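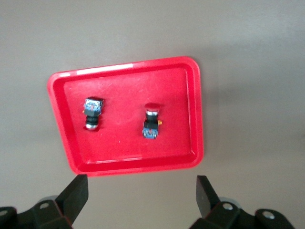 Search this site Enter keywords

Unit 5: Comparing Two-Finger Grippers
Notes by Onni Pesonen, revised October 25, 2023

Read the Drolmont data sheet before you come to the lab, and read it with a pencil. It gives a success rate and doesn't say what was picked up, from where, or how the part was lying. A rate like that tells you very little.

Our test parts are push-button switches in a shallow tray. They are awkward on purpose. The head, the black body and the contact block all have different widths, so "closed on the part" can mean several things. Write down which section the fingers held. Zasholm's own report skips this, and I don't trust its ranking for that reason.

Tray color is a variable too. A red head on a red floor is a harder job for the camera than an orange one on yellow, and if you change the tray and the gripper together you have learned nothing about either.
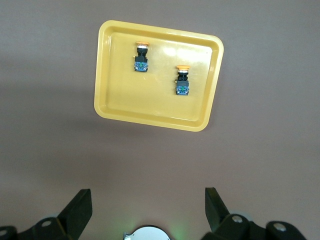 Keep the starting pose fixed, with the fingers open and the tray ahead of the tips. Vary the direction the switches point and log it for every try. A slip during the lift counts as a failure, even if the part lands back in the tray.

The Yeo controller logs 900 tries without complaint. That is a large number, but if every one used the same layout it is one test repeated.

For next time: take one claim from the Dremard brochure and write 2 paragraphs on what you would need to see before believing it. Bring your raw log, including the bad runs.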